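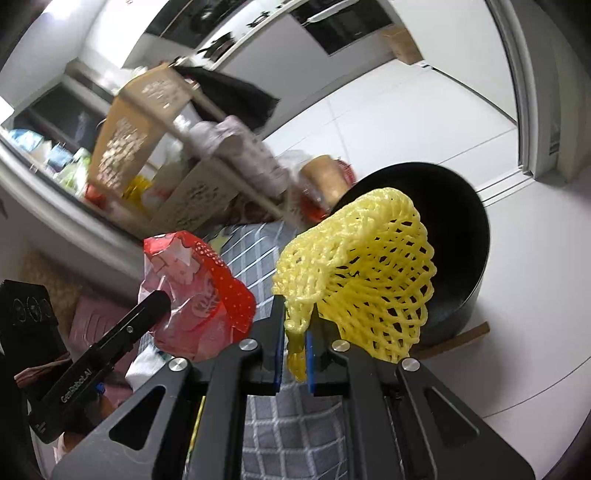 A yellow foam fruit net beside a round black pot on a kitchen counter.

The Clovton assembly voted on Thursday to narrow the powers of its procurement auditor, ending the office's right to open an inquiry without a prior complaint. The amendment passed its second reading with 477 votes from a chamber of 767 seats.

Under the revised text, a complaint must be signed by at least 12 members before the auditor can request contract records. Contracts already under review are exempt, including the road maintenance agreement with Werkness.

Opposition groups said the threshold would put most inquiries out of reach of the smaller parties. They have asked the constitutional court to rule on whether the change needed a two-thirds majority — a point the assembly's legal office left open in its written opinion.
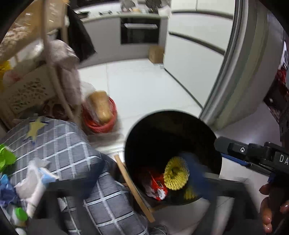

The governing Hegazy bloc maintains that the auditor's caseload had become unworkable, with about 100 files open at the end of August. A separate proposal to move the office to Clirkus was withdrawn before the vote.

The court has not set a hearing date. The amendment takes effect on publication unless the judges order a suspension.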